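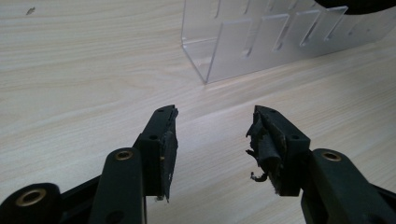
Search this journal Enter keywords

3.2 Desk surfaces and small-item storage

The second part of the study dealt with small items kept on open desks: pens, clips, cards, cables and similar things that people use several times a day. Earlier work at the Prerkbridge office had looked at drawers, and Hordiienko reported that drawer dividers were often removed within a few weeks. We wanted to know if a divided holder standing on the desktop would stay in use longer, and if it changed how much of the surface was left free.

Desks were taken from two floors of the Medwood building. All had light wood-grain tops. Participants were office staff who kept the same desk all week. Each was given a clear acrylic holder with a row of narrow compartments and told to put it wherever they liked. No instructions were given on what should go in it. Clear material was chosen after a short trial in which people using opaque holders tended to forget what was at the back.

Surfaces were checked every Thursday after staff had left. An item counted as stored if it was in the holder and as loose if it lay directly on the desktop. Mugs, keyboards and screens were left out. Over the whole period we logged 612 loose items, and we sorted these by type and by distance from the chair.

Figure 2. A clear, slotted acrylic holder on a light wood-grain tabletop, with bare surface in front of it.

Most participants put the holder toward the back of the desk and left it there. The space in front of it then became the working area, as in Figure 2, and loose items gathered at the sides. Where the holder was placed near the front edge, it was usually moved within the first month, and the reason given was that it got in the way of the forearms when writing.

Narrow compartments suited flat items best. Cards and folded notes stayed upright and were put back after use. Cables did poorly. They were pushed in at the start, then left on the desktop once they had been taken out. Of the loose items, 110 were cables or adapters, more than any other type.

Cleaning was easier to judge on the pale tops than we had expected. Small specks and crumbs showed up in low light, and several participants wiped the area in front of the holder but did not lift the holder itself. Dust under the base was common by July. The Falusau guidelines on shared desks advise lifting all fixtures weekly, but few staff in our group knew of them. We return to this point in Section 4, where the two floors are compared.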